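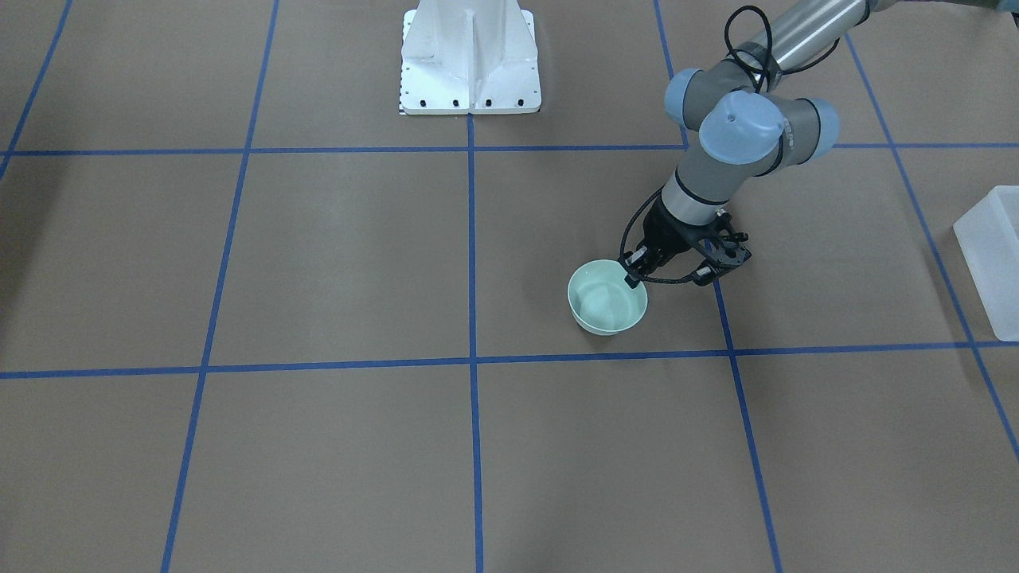

Bakke One-Bedroom, Furnished

Operator: Costico
Building: Vondwood
Unit type: one bedroom, separate kitchen
Minimum stay: 15 nights
Maximum occupancy: 2 adults, 1 child under 5
Last updated: 6/22/19

The Bakke is the mid-size floor plan at Vondwood, a residential building completed in 1956 and divided into 209 apartments. It is let furnished, by the month or part month, to people moving to the city for work or study who need an address before signing a standard lease. The studio plan is smaller and has no separate kitchen. The two-bedroom plan is let unfurnished only.

Layout

The entry hall opens onto the living room, with the kitchen to the left and the bathroom to the right. The bedroom is reached through the living room and faces the courtyard. Living room windows face the street and are double glazed. Units on the ground floor have window locks and no balcony. All other floors have a balcony deep enough for two chairs.

Included in the rate

Heat, water and trash collection
Internet, one wired outlet and wireless
Bed linen and towels, one set per adult
Cookware and dishes for two
Storage locker in the basement

Not included

Electricity (metered, billed at the end of the stay)
Parking
Renter's insurance

Location

The tram stop is across the street. The central station is 5 stops away with no change of line. A supermarket, a pharmacy and a post office are on the same block. Evening traffic on the street side is steady until late; applicants who sleep lightly should ask for a unit above the third floor. Students should note that the university's science campus is on a different line and requires one transfer.
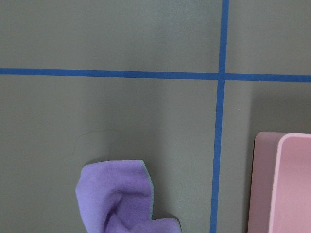
Can the unit be used as a registered address?

Registration is allowed for stays of three months or longer. Costico issues the landlord's letter after the deposit has cleared, and the tenant takes it to the city office in person with a passport and a signed copy of the agreement.

Deposit and cancellation

The deposit equals one month's rate and is returned within 15 days of checkout, less electricity and any damage. Cancellations made before the balance is due are refunded in full. Stays that include any part of December are billed at the winter rate and can't be shortened after confirmation.

Availability

Open dates are shown in the booking calendar. To see this floor plan only, open Filter, choose Vondwood under Building, then Bakke under Plan. Floor preferences are entered on the request form and are not guaranteed. Keys are collected at the front desk from 3 p.m. on the day of arrival.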